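**Subject: Kitchen water goes lukewarm, heater says it's fine**
Opened by: Britt-Marie Wallin, Brendorero (ground floor kitchen)
Sent to: Oosthuizen, hot water support
Unit: Hondon electric tank heater, in the closet off the back hall
Status: closed, see bottom

**First message**

Hello again, and thank you for picking up so quickly on the phone this morning. You asked me to write everything down in one place, so I will, and I apologize ahead of time because I do tend to go on.

The short version is that the hot tap at the kitchen sink starts out properly hot, runs that way for 90 seconds, and then slides down to something I'd call bath water for a small child. It never goes fully cold. If I shut it off and come back after lunch it does the same thing over again. I put the candy thermometer under the stream once it had settled and it read 90 degrees (Fahrenheit, I should say, I know some of your people work in the other one). The display on the heater meanwhile sits there perfectly calm and says 155, no fault light, no beeping.

It started in March. Before that I don't remember anyone saying a word about the water except that it was too hot, and we put up a little sign about it, and the sign is still up, which people now find very funny.

What I have tried so far:

- Turned the heater off at its switch and on again. No change.
- Turned the set temperature up a notch and waited overnight. The display went up, the tap did not. I put it back to where it was.
- Unscrewed the little screen at the end of the faucet and rinsed the grit out. Better flow, same temperature. It needed doing anyway.
- Felt the pipe coming out of the top of the heater while the tap was running. Very hot. I did that exactly once.

The bathroom at the front of the building is the same or maybe slightly better, it's hard to tell with a tap that shuts itself off.

**Reply from Oosthuizen support**

Thanks, Britt-Marie, this is really helpful. A couple of thoughts. The usual suspect on this tank when it runs hot and then tepid is the dip tube, the plastic pipe inside that carries the cold water down to the bottom. If it cracks, cold water comes in at the top and goes straight out again. The other possibility is the lower heating element. But in both of those cases the outlet pipe should cool down along with the tap, and you say it stays hot. Could you check that again, with a thermometer taped on and not your hand please, after the tap has gone lukewarm?

Also, is there a mixing valve anywhere near the heater? It would be a brass fitting with three pipes going into it and usually a cap or a knob on top.

**Second message**

I taped the thermometer on with the silver tape and wrapped a sock around it, and ran the kitchen tap until it went lukewarm and then quite a bit longer. The pipe stayed hot the entire time. I also went looking for the brass fitting with my reading glasses and a flashlight and I can tell you for certain there isn't one by the heater. There is a lot of dust and a mop handle with no mop.

While I was in there I wrote down the label for you, but the sticker has been painted over on one side by whoever did the hallway, so all I can make out is the name and the part about not storing things on top of it. We had been storing things on top of it. We have stopped.

To get at the pipes under the kitchen sink I had to empty the cabinet, and you would not believe what was in there – vases, a fondue set, a bag of other bags. All of that is out in the hall now. We've been carrying on in the meantime as best we can, with a big kettle for the dishes. I did get under there in the end and both shutoff valves are open as far as they go. The pipes are copper, then those braided hoses up to the faucet. Nothing dripping. I held the hot hose while it ran and it went lukewarm right along with the tap, so the water is already cooled off before it gets to the faucet, if I'm thinking about that the right way.
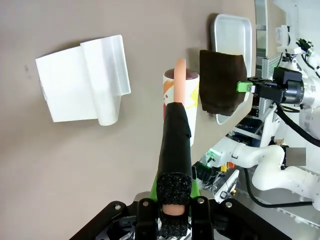
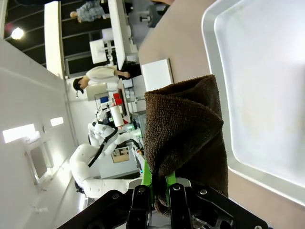 Brendorero, the ground floor.

One more thing I noticed, and I don't know if it matters. If I close the cold shutoff under the kitchen sink completely, the hot is still lukewarm. I thought that would prove something, and I suppose it proves it isn't the kitchen faucet, but I was rather hoping it was the kitchen faucet, as I have never liked it.

**Reply from Oosthuizen support**

You're thinking about it exactly right, and closing the cold shutoff was a good test. So we have hot water leaving the tank and lukewarm water arriving at the sink, with the kitchen faucet ruled out. That sounds to me like a crossover. Somewhere in the building there's a place where the cold side is connected to the hot side and pushing into it, and it only shows when you draw hot water and the pressure on that side drops.

Here's how to confirm it. Close the cold valve that feeds the heater (the one on the pipe going *in* at the top). Leave the rest of the building's water on. Switch the heater off first, please. Then open the hot tap in the kitchen. It ought to spit a bit and stop. If it keeps running, that water is getting in from the cold side somewhere else.

Then go around and look at anything that mixes: showers, single-lever faucets, a utility sink, a washing machine, anything with a hose on it. Especially anything with a hose on it.

**Third message**

Well, it kept running! I did it just the way you said, heater off at the switch, then the valve closed, which took some doing, as it hadn't been turned in years and I had to use the rubber glove for grip. Then I opened the hot tap at the sink and stood there and waited for it to stop, and it just went on merrily. Not full force but a good steady stream, and stone cold after a while. I let it go for four minutes to be sure.

So then I took my walk around the building. We have no showers, and the washing machine went to my sister's. The bathroom at the front has the push kind of tap, which I turned off underneath, and the kitchen was still running. There's a small hand sink in the art room that has separate hot and cold taps, and I don't see how those could be to blame, but I closed those valves as well.

And then I remembered the mop sink. It's in the closet at the far end, past the coats, and nobody except the cleaning people goes in there. It has an old faucet with two handles and a garden hose screwed onto the spout, and on the end of the hose is one of those trigger nozzles. Both handles were wide open. The nozzle was shut, so of course not a drop was coming out, and it all looked perfectly fine unless you touched the handles.

I turned both of them off and I could hear the kitchen tap stop from all the way down the hall. I may have said something out loud.

**Reply from Oosthuizen support**

That's the one. With both handles open and the nozzle closed, the faucet body is just a piece of pipe joining hot and cold together. Every time you asked for hot water you were getting some from the tank and some from the cold line by way of the mop sink.

You can open the heater's cold valve again now. Run the kitchen hot tap until the air is out and the stream is smooth, and *only then* switch the heater back on. You don't want the elements heating with no water around them.

For the long run, I'd take the trigger nozzle off that hose, or ask a plumber to fit check valves on the faucet. Please don't leave the set temperature where it is, either. 155 is hotter than you want at a tap people wash their hands at, and now that it's really arriving they're going to notice. Talk to the plumber about a mixing valve, and in the meantime bring it down.

**Last message**

All done and working. Valve open, air out (it coughed for a good while), heater on, and by the time I had finished putting the fondue set back it was hot and it stayed hot. I ran it well past the point where it used to give up and the thermometer didn't budge.

I've turned the setting down like you said. The nozzle is off the hose and in the drawer with the batteries, and I've left a note on the mop sink asking for both handles to be closed after use. I wrote to the cleaning firm too. They were very nice about it. They got the new hose in March, so there we are.

The plumber from Bemusow is coming to look at check valves and the other valve you mentioned, and he wants to know if the Hondon needs anything special for the mixing one or if a regular one will do. Could you send me a line on that that I can pass along to him? Otherwise you can close this, and thank you so much, I was quite sure I'd be buying a new heater.

**Closing note, Oosthuizen support**

A regular thermostatic mixing valve is fine, sized to the outlet pipe. He should also check for thermal expansion if he fits check valves. Dip tube and element not inspected, no reason to. Cause: crossover at mop sink faucet. Closed.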